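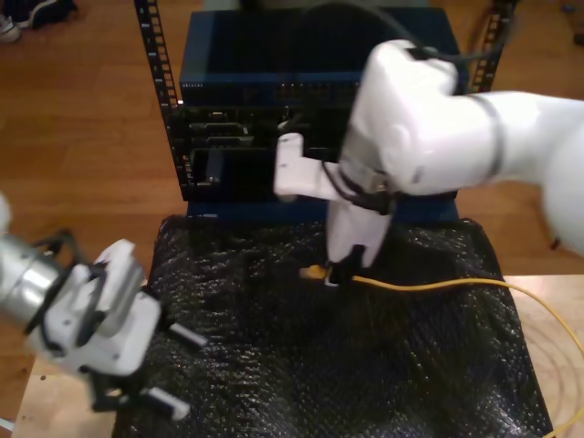
Do I need a rack at all? Most people who write to us don't. If you have a router, one switch and a box for storage, a shelf does the same job for nothing. A rack starts to earn its floor space when the cables outnumber the places to put them. Even then go for a small open one, two vertical rails with square holes, switch at the top, a panel under it and the heavier unit at the bottom. You can reach everything, and you can see at once which lead is which, particularly if you've bought yellow ones. Cabinets with glass doors look smart and make every job slower.

Are coloured cables a gimmick?
Partly. The colour does nothing for the signal, whatever the packet hints. It does help you follow one lead through a tangle, provided you decide what each colour means and write it down. If you buy six colours and use them at random you've paid extra for a tangle that is harder on the eye.

Should I pay more for "premium" patch leads?
I have yet to be convinced. Begoñe Llorente swapped every lead in our back office at Ibarra for the expensive sort one November and I couldn't tell the difference. Neither could she, though it took her until spring to admit it. Buy a decent Cat 6 lead from a shop that takes returns. Gold-coloured plugs, braided sleeves and the word "gaming" can all be ignored.

What length should I get?
Shorter than you think for leads inside the rack, longer than you think for anything that leaves it. The usual mistake is one length for everything, and then you have loops lying all over the table. Measure along the route the cable will take, with a bit of string if need be.

Is a patch panel worth having?
For 2 or 3 devices, no. For 17 sockets round a building, yes, and you'll be cross if you skip it. The cables in the walls stay put on the back of the panel and only the short leads at the front get moved about. The panel won't make anything faster. We are asked this weekly.

The rack has square holes. Where do the screws go?
Into cage nuts, which clip into the squares from behind. They are sold separately more often than they should be. Check the screws match the nuts before you start, as there is more than one thread in circulation. Some people fit them with a screwdriver and strong language. A cage nut tool is cheap, and it's one of the few gadgets on our list I'd buy again.

How do I stop the case getting scratched while I work?
Put something soft down. An old blanket will do. I'm told there are special mats for this and I'm sure somebody enjoys selling them.

My plug won't stay in. Is the switch faulty?
Probably not. Look at the plastic clip on the plug first. If it has snapped or gone limp, replace the lead. Push the plug straight in, holding the plug and not the cable, until you feel it click. Try another port before you send anything back.

Will you come and tidy ours?
Within reason. Ainhoa Carretero looks after bookings for Hokance. She will ask for a photo first, and quite often her answer is that you can do it yourself in an afternoon. Larger jobs start at €600 and we don't haggle.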